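Second access point drops to very low speed in the evening

Asked by Jiahui Zeng in Home Networks

Hello everybody. I have a two-floor house and I use a Brelow router downstairs. In May I added a Vimthorpe access point upstairs, connected by cable. The dining room is directly under it.

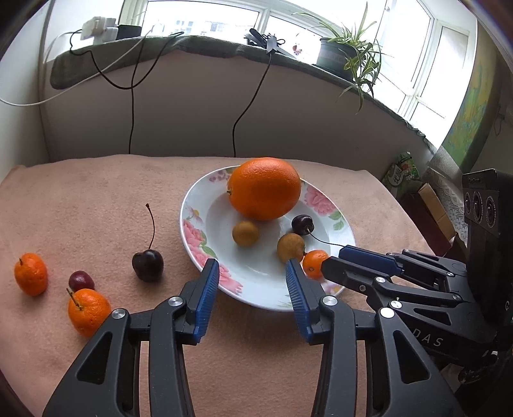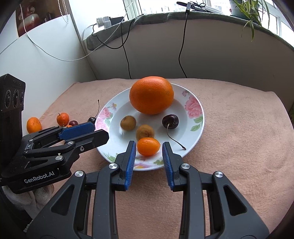 During the day the speed upstairs is good, I measure 200 Mbps on my laptop. After dinner it falls to 2 or 3 and video calls become impossible. Downstairs it stays normal in the same moment. I already restarted both devices and I changed the network cable one time. Both devices have the same network name and the same password. On the access point the channel is "Auto" for both bands. Is the access point defective, or is it some setting? I still can return it until Wednesday.

3 answers

Roos Mulder
Don't return it yet. With "Auto" the access point often chooses its channel only when it starts, and then it stays there. In the evening your neighbors are all at home and the 2.4 GHz band becomes full. Please check first which band your laptop is using when the problem comes. If it is 2.4, do this:

Set 2.4 GHz to channel 1, 6 or 11, and use a different one than the router has.
Set the channel width on 2.4 GHz to 20 MHz.
Put 5 GHz on a fixed channel, also different from the router.
Lower the transmit power of the router a little, so the laptop does not hold on to it when you go upstairs.

The last point was the important one in my own house. My laptop showed full bars but it was still connected to the router below, through a concrete floor.

Chinyere Yusuf
I had the same with another brand, bought a Goh mesh set and now is fine. Just buy mesh.

Bukola Adeleke
I agree with Roos, but test the cable part also. Connect the laptop by wire to the same wall socket in the evening. If you get about 960 there from a computer on the router side, the cable is good and the problem is on the radio. If you see less than 100, one pair in the wall socket may be broken – then the port goes down to the slower mode. A new patch cable does not help with this.

Comment by Jiahui Zeng
Thank you both. The wired test was good. The laptop was on 2.4 GHz, channel 6, the same as the router. I moved the access point to 11 and last evening I had 70 upstairs. I did not touch the transmit power yet, I will try it this weekend.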